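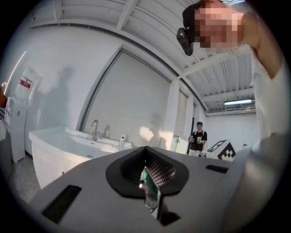
# Grinding noise from bathroom exhaust fan after new ducting, is it the motor or the duct?

**Posted by Ifeoma Sani, October 11, 2019**

We have a ceiling exhaust fan in the main bathroom of a weatherboard house in Drenley. The fan is an Uvero, about the size of a dinner plate, and it was here when we bought the place. It used to vent straight into the roof space, which the building inspector didn't like, so in June we had flexible duct run from the fan to a cowl on the roof. The installer was in and out in a morning.

Since then there are two problems. The first is a grinding sound when the fan starts. It lasts for maybe half a minute and then settles to a hum that is louder than it used to be. The second is that the mirror stays fogged for a long time after a shower, where before it would clear while I was getting dressed.

Things I have tried:

- Took the grille off and washed it. It had a good layer of grey fluff on it.
- Vacuumed what I could reach of the blades with the power off at the board.
- Held a square of toilet paper against the grille. It sticks, but it falls off if I close the bathroom door.
- Ran it with the door open and the window shut. Slightly better on the fog, same noise.

I rang the installer and was told the fan is old and I should replace it. A new one is $322 fitted from the same people, which I would pay if I was sure that was the problem. The duct run is longer than I expected because they took it around the hot water pipes and not straight up. I put my head through the manhole and it sags between the joists in two spots. I couldn't see the end where it meets the cowl.

Is it worth getting someone else up there to look at the duct first, or is a grinding noise always the motor? The fan plugs into a socket in the roof space, if that makes any difference. I'm fine with taking a plug out but I won't be touching any wiring.

---

**Ronaldo Prado**

You have two separate faults that happened to show up together, so treat them separately.

Start with the fog. A fan that vents into an open roof space has almost nothing to push against. Put a long flexible duct on it and it has to work a lot harder. Every bend and every sag takes some of the airflow away. The ribbed sides of flexible duct also slow the air down, and much more so if the duct hasn't been pulled tight. Installers often leave the whole length on because cutting it takes extra time. I would do these in order:

1. Pull the plug in the roof space before you touch anything.
2. Check the duct is fixed to the spigot on the fan. It should have a clamp or a long cable tie plus foil tape. Cloth tape lets go in a hot roof.
3. Undo one end, pull the duct until the ribs open out, and cut off what is left over.
4. Hang the sags. Use wide strapping so it doesn't pinch the duct. I put a strap every 90 cm or so and slope the run slightly toward the outside, so any condensation drains away from the fan.
5. Follow the bends by hand. Any turn you can't make as a wide curve should be a rigid elbow.
6. Look at the cowl end. Some cowls have a backdraught flap, and I have found them taped shut for transport or jammed with a screw that was too long.

Keep your weight on the joists and wear a mask. Go up early in the day, and if there is loose insulation or old downlights anywhere near where you need to kneel, pay somebody else to do it.

The toilet paper result tells you something too. It falls off when the door is closed, which means the room can't get replacement air. Look at the gap under the door. If you have had new flooring or a new door, it may be nearly sealed. You want a gap you can slide a pencil under easily, and a bit more is better. I took 13 mm off the bottom of ours and the mirror clears a lot faster now. A door grille does the same job if you don't want to trim the door.

Now the noise. Grinding that goes away after the fan warms up is usually a dry bearing. It can also be a blade rubbing on the housing. If the installer leaned on the fan body while pushing the duct onto the spigot, the housing may be sitting crooked. With the plug out and the grille off, turn the blades with a finger. They should spin freely and coast to a stop. If you feel a scrape at the same point in each turn, it is rubbing, and you can often fix it by loosening the mounting clips and seating the body square in the ceiling. If it feels gritty all the way round, or the shaft wobbles, the bearing is on its way out.

I wouldn't oil it. Many of these have sealed bearings, and oil just collects dust.

If it does need replacing, don't buy the same type. An ordinary ceiling fan is made for short runs. For a long run look for an inline fan, which sits in the duct partway along, and is also quieter because the motor isn't over your head. Evangelista do one that comes with a plug and lead. Compare the airflow figures with duct attached if the box gives them, as the big number on the front is for a fan with nothing connected.

Fix the duct either way. A new fan on that duct will fog up your mirror just the same.

---

**mosarlow_handyman**

just replace it. had the same noise in ours and it died a few weeks later. they aren't worth mucking around with once they start grinding. 36 bucks at the Mosarlow hardware for a basic one and if yours is on a plug you can swap it yourself, measure the hole first

---

**Ifeoma Sani**

Thanks both. I did the finger test last night. It scrapes at one spot and is smooth the rest of the way, and when I pushed the housing up on the side nearest the bath the scrape went away. One of the clips had slipped off the plaster. I've put it back and the start-up noise is gone, but the hum is the same as before.

The gap under the door is tiny, I can't get a pencil in at all. We put vinyl planks down over the old floor not long after the fan work, so the timing fits. I'll see about the door first and then get somebody up to shorten the duct. There is a lot of loose insulation up there and I don't want to be crawling through it.

---

**Ronaldo Prado**

Good. Ask them to open up the cowl while they are on the job, and get a photo of the flap before they come down. If the hum drops once the duct is pulled tight, leave the fan alone.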